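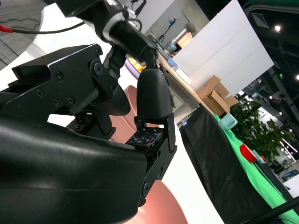

The Long Reign of the Pale Table

How grey carpet, white panels and a light wooden top came to furnish every room where anybody does anything

Sep 12, 2021

There is a table with a light wooden top in the room where I am writing this. There was one in the room where I wrote last month, and one in the dentist's, and there will be one wherever you are reading, or just down the corridor from it. If it has a grey wall behind it and grey carpet somewhere under it, you are in a modern workroom and may take your coat off.

I grew up with dark furniture. My grandparents' table was the colour of strong gravy and weighed as much as a pony, and you were allowed to put things on it only if other things had been put on it first. Desks at school were brown, with other people's initials in them. Offices, on the rare occasions a child was let into one, were brown too, going on green. Then at some point in my working life the brown drained out of everything, like tea from a dishcloth, and we were left with a shade that the trade calls natural and that I have seldom seen in nature.

I went to Fanenbridge to find out where it goes when it isn't being leaned on. Flener, which hires out furniture to studios, training rooms, laboratories and anyone else who needs to look settled by nine in the morning, keeps its stock in a former tile depot behind the station. The tables stand on end in rows, legs to the right. It is a little like visiting an army that surrendered years ago and was asked to stay on.

The Flener list, which they were kind enough to let me carry off, runs to 1,789 items. I read it on the train home with a pencil. Dark wood takes up half a page near the back, after lecterns. Pale tops go on and on, in rectangles, trapeziums and something called a soft kidney. They differ mainly in how they fold. The house favourite is made by Zaugg and is known in the catalogue as the Steady 7, although I never met a Steady 6 and have my doubts about the earlier ones.

To be fair to the pale table, it is very good at its job. It shows a dropped screw. It forgives a ring from a mug. Paper looks clean on it and faces look healthy over it, and black equipment, of which every workroom now has a great deal, stands out against it nicely. A dark top swallows a black cable whole and you find it again with your foot. On the pale one, you can at least see what you are about to pull on to the floor.

The floor

The floor will be grey carpet, and across it will run the cords.

I have come to think that the carpet is there for the cords. Thin dark ones are the worst, being exactly as thick as your attention. They cross the grey in loose curves, heading for a socket that the architect put on the other side of the room as an act of optimism. People buy clips for them, and sticky pads, and long rubber humps of the kind used to slow down vans. These work until the first time somebody moves a table, and somebody always moves a table.

Zindero, who make carpet tiles, offer grey in enough versions to keep a couple arguing through a wet weekend. I asked for samples and they sent a box. I laid them out in the hall in order of gloom and left them there for 2 days, and by the second morning I was sure they had changed places. My favourite had a fleck in it. The fleck was grey.

The upright white thing

A workroom also needs something large, flat and white, standing on its edge.

What it does depends on who has the room. I have seen white panels used to keep the light off, to throw the light on, to hide a stack of chairs and to give a person on a video call the look of somebody with fewer belongings. I have seen one written on in the wrong sort of pen and then turned round to face the wall. Flener hire theirs out in quantity, and say the usual damage is at the corners, where they meet door frames on the way in and again on the way out.

You do need a panel, though. Take it out and the room goes slack and turns back into a space with tables in it. Stand it up at a bit of an angle and everyone assumes that something is going on.

And then the pink

Which brings me to the part of this that I like best. Go into enough of these grey, white and pale wooden rooms and sooner or later you catch sight of something salmon-pink with a curve to it.

I don't know who started it. For a long while the permitted colour was lime green, and before that a red that gave people headaches. Salmon has crept up on us quietly. It has the great advantage of looking like a mistake that somebody has decided to be pleased about. It goes with nothing in the room. Against grey it is practically indecent. My eye goes straight to it every time, past all the careful equipment, the way it would go to somebody eating a peach in a bank.

The curve matters as well. Everything else on the Flener list has been designed to go flat against something else in a van. A curved thing has to travel by itself, taking up room, and someone has to sign for it. In May, when they were renewing stock, Fanenbridge took delivery of 200 new pale tops, all of which I am told fitted in very neatly. I asked whether anything pink had come with them. They said they would have to look, and went off between the rows, and I could hear them moving tables for quite some time.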